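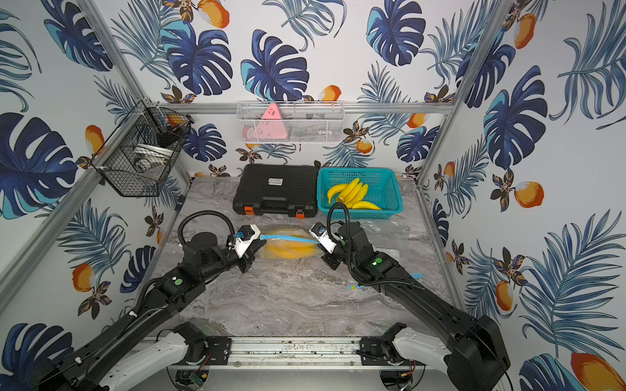 Rarkstead wrote in to ask whether bananas really need bagging at all, given that they come in their own wrapper, and whether a fruit basket on the worktop wouldn't do just as well. A fair question! The basket is fine for whatever you'll eat in the next day or two. Bags are for the rest: the ones going to work, into the freezer, or on a long drive with hungry children.

July 29, 2012
By Sitthichai

Section 3: Bagging fruit

You will need a clear zip-seal bag, the fruit, and a bit of clear worktop. The large Ludholm bags are 40 cm wide and take a small bunch with room to spare. If you only have the small ones, split the bunch first.

3.1 Whole bananas, for carrying

1. Wipe the worktop and dry it.
2. Open the seal all the way along. Half-open bags are the main cause of squashed fruit, and I have squashed plenty.
3. Hold the bag by both ends of the seal and give it a gentle shake so the bottom corners drop open.
4. Slide the bananas in with the stalks pointing towards one side. Stalks pointing down will find their way through the plastic sooner or later.
5. Lay the bag flat and smooth it with your palm, working up from the bottom.
6. Press the seal shut from one end to the other, leaving a finger's width open for carrying. Close it fully only if the bag is going in with clothes or papers.

Note: A basket with open sides is a lovely place for the rest of the bunch. Air gets round the fruit and you can see at a glance what's left.

CAUTION: Don't leave a sealed bag of bananas in a warm car. Open it on a November morning and you'll be fine; open it in high summer and you will smell it for a week.

3.2 Peeled bananas, for the freezer

1. Peel and cut into chunks.
2. Spread the chunks on a tray, not touching, and freeze until hard. Mine take 3 hours.
3. Tip them into the bag, squeeze out the air and seal it completely.
4. Write the date on the bag. Use within 12 weeks.

Frozen chunks make the most wonderful milkshakes, and you can put them straight in the blender (check yours is happy with frozen fruit first).

3.3 Looking after the bags

Wash in warm water, turn inside out and stand over a mug to dry. Throw away any bag whose seal no longer grips. Offcuts and torn packaging should go in the bin before you start the next batch, as they stick to damp fruit.

Section 4 covers soft fruit and berries.

Questions to the Ivudent kitchen guides desk | © 2012 Ivudent | Back to top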